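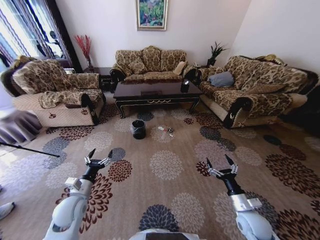 **Fomside Home Furnishing Club – Visits & Outings**

So in August 2021 a bunch of us finally got out to the Murnilwood open day, and I've been promising a write-up ever since. We had 13 people signed up, the drive from Follanley took longer than it should have (I missed the turn, sorry again, everybody), and we still got there before the coffee was ready.

Murnilwood is the old Van Wyk showroom building, and they've turned the inside into a string of furnished rooms you can look into. Kibet Mosoti met us at the door and took us around. He used to do upholstery and he can't walk past a chair without telling you what's wrong with the seat – my kind of tour guide!

We did the bedrooms first. Nice enough, a bit beige for me. The hallway had a long runner that Venla Partanen wanted to roll up and take home, and she spent so long on her knees looking at the back of it that the next group caught up with us.

Then came the living room, and that's where I could have stayed all afternoon. I'm a sucker for damask, and the sofa in there has it all over, with a scalloped back and dark wood on the arms. My grandmother had a set along those lines and we kids were never allowed to sit on it.
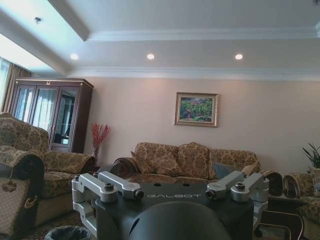 Kibet told us the big set came to them as one lot for $1,522, which got a few whistles, and he spent 3 weekends that April just cleaning the fabric with a soft brush. No steam, he says. I asked about the painting over the sofa too, the landscape with the green trees and the pinkish bits, but he only knew that it came from a different house. I like it there. Those bright colors wake the wall up.

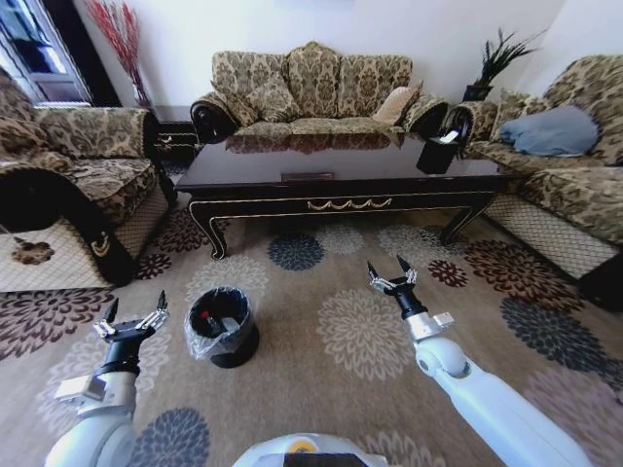

Carpets were the big argument on the ride home. Half the van thought the living room one was too much with all that pattern on the seats, and the other half (me included) would have it tomorrow. The flowers are huge, and I love how the slate blue and maroon sit on that light tan. Venla would go plain under a table that fancy, with its gold trim and curvy legs. We did not settle it.

Lunch was soup and rolls in the back, roughly 60 people by then, so go early if you want a seat. Parking is on the grass. If anyone wants to come along next time, put your name on the sheet by the club room door, and I'll let somebody else read the map.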